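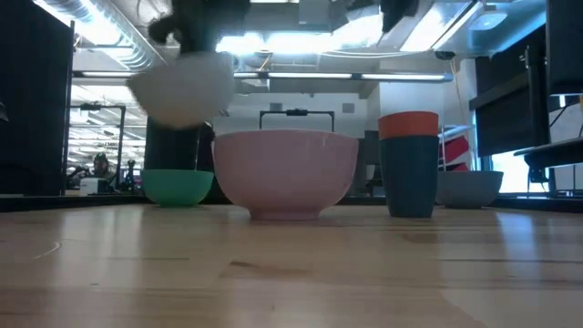 Bowls and cups on the long table, Monday

Shared Kitchenware – notes of the meeting, Monday, 3 p.m.
Chair and notes: Yupin Srithong

1. Last notes agreed with no changes.

2. Bowls. The large pink bowl stays in the set. Smaller bowls are to be nested by size before they go back in the Kushnir cupboard.

3. Cups. Agreed to keep stacking them in twos – taller stacks tip over. Almost 31 cups still need labels. Yupin to order more.

4. Shelf space. Two shelves to be cleared by July.

Next meeting: Monday, 11 a.m., same room.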